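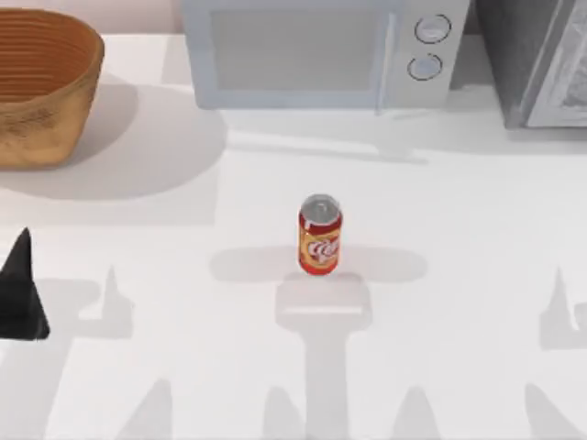
Pointed fingers vs. flat pads for picking cans in sim

tjayasinghe
I'm setting up a can pick task with two arms and I have to settle on fingers before we start collecting runs. Right now both arms have the black tapered ones, basically a cone with the tip up. The other option is a pair of flat parallel pads from Prilano. Same arm, same controller, only the end changes.

Table is white and mostly bare, with a microwave and a basket at the back and the soda can out near the middle by itself. Reaching the can isn't a problem. I care about the grasp and what happens in the second after it closes.

So far I have 607 tries with the tapered fingers. The failures I've looked at are mostly the can rotating between the tips while it's being lifted. Has anyone compared the two on round objects?

omton_liya
Flat pads. A cone against a cylinder gives you very little contact area and the solver has to make up the difference. We had the same spin on a can and on a glue stick. Swapped to pads and the spin went away without touching friction.

hswi
I'd disagree with going straight to pads. The tapered ones are better as soon as you have more than one kind of object. We pick out of a basket as well, and pads kept hitting the rim on the way in. If the can is the only thing you'll ever pick, fine, use pads. If the basket is part of the task later, you'll be switching back.

Check how high up you're grabbing. If the tips close above the middle of the can, any sideways motion is going to swing it.

tjayasinghe
Grasp height is set at the middle of the can. I'll try lower. The basket is the drop target in the next task, so the fingers would go over it but not down into it.

omton_liya
Then the rim doesn't matter much. You let go above it.

hswi
It matters if you ever want to take something back out.

s_arroyo
Separate question, are you training from this overhead view? The gripper is out of view and its shadow is a big T right under the can. I had a policy on the Tinside setup that learned to line up the shadow. It did well until I moved the light, then it missed by a finger width every time. Whatever fingers you choose, change the light position between runs or you'll be comparing shadows.

tjayasinghe
Light is fixed overhead at the moment. The wrist cameras are also in the input, but I haven't checked how much the policy uses them.

s_arroyo
Mask the overhead one for a few runs and see if the number drops. If it falls off a cliff you have your answer.

akolgo_a
I don't think shadows are the issue for the spin, which is a contact thing. Look at the collision mesh on the fingers before you buy into either side of this. Ours came in as a single convex hull and the tip was blunter than the visual mesh. After we split it up, tapered and pads were a lot closer than people here are making it sound. We ran 4,000 grasps on each in January and pads were still ahead on cans, but not by enough to redo the mounts.

omton_liya
Not enough for you. For us it was worth the swap.

hswi
What step size was that, Amerley? Ours got much worse when we went coarser.

akolgo_a
Don't remember, I'll look when I'm in on Tuesday. I do remember we had to raise the solver iterations for the tapered ones and left them alone for pads.

tjayasinghe
OK. The collision mesh is a single hull here too, just checked. I'll split it, drop the grasp height, move the light around and run both sets again. The Yook controller has a force limit I haven't touched, so I'm leaving that at default for both.

omton_liya
Post the pad numbers even if they're worse.

We use cookies to keep you signed in and to remember your settings. Accept all | Manage preferences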